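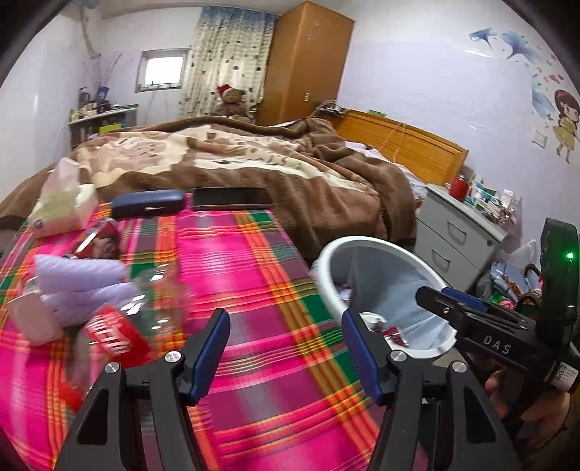

Fig. 1. Pinzas manuales de dos dedos sobre una mesa con mantel de cuadros; a la derecha de la mesa, la papelera.

Buscar en los apuntes Introduzca un término

Tema 6. Planificación y presupuesto de equipos para la captura de demostraciones

6.1. Objeto

Se estudia la compra de pinzas manuales instrumentadas para registrar tareas domésticas sencillas, en particular la recogida de una mesa. El caso de trabajo es el proyecto Gorninura, cuya memoria económica redactaron Tuulikki Karppinen y Fulvio Testa. Los importes se han suprimido; interesa la estructura del gasto.

6.2. Unidad de compra

La unidad presupuestaria es el puesto de captura y comprende:

- dos pinzas manuales, izquierda y derecha
- un juego de almohadillas de repuesto por pinza
- cableado y alimentación
- almacenamiento local para una jornada
- maleta de transporte

Error frecuente: presupuestar por pinza suelta. En tareas bimanuales, la avería de una pinza detiene el puesto completo, y el coste de la parada no aparece en la oferta del proveedor. La memoria de Gorninura prevé una pinza de reserva por cada tres puestos.

6.3. Volumen de trabajo

El plan fija 452 episodios válidos por vivienda. Con 119 episodios válidos por jornada y puesto, resultan cuatro jornadas, la última incompleta. El montaje y la calibración se imputan aparte. No debe dimensionarse con episodios brutos: los descartados consumen horas de operador y desgaste de material, pero no computan como entrega.

6.4. Material de escena

Partida pequeña y casi siempre olvidada. Incluye vasos de papel, latas, botellas, cajas de cartón, paños y bolsas para la papelera. 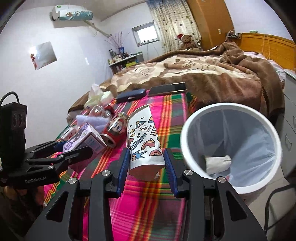

Los objetos deformables se clasifican como fungibles. Un vaso de papel cambia de forma con el uso y conviene fijar por escrito cuándo se retira. Las botellas de plástico admiten más repeticiones. El mobiliario no se compra: se trabaja con el de la vivienda y solo se presupuesta el desplazamiento.

6.5. Calendario de pagos

Carvalho y Plukov presentaron oferta en febrero. Ambas aceptaban el reparto 70/30: 70 % con el pedido y 30 % tras la prueba de aceptación. La prueba, definida por Nelli Keskinen, exige sincronía entre las dos pinzas, apertura completa de los dedos y registro sin pérdidas durante una jornada. La retención final no se libera con pruebas parciales.

6.6. Mantenimiento

Se distinguen tres conceptos: almohadillas (fungible), tornillería y articulaciones (revisión mensual) y electrónica (garantía). Solo los dos primeros se cargan al presupuesto corriente.

Ejercicio

Elabórese el presupuesto de dos puestos para tres viviendas en Cadthorpe, con los rendimientos de 6.3. Indíquese el número de jornadas por puesto y la reserva de pinzas. Entrega a Venla Halonen, 17/3/25, en hoja de cálculo con las fórmulas visibles.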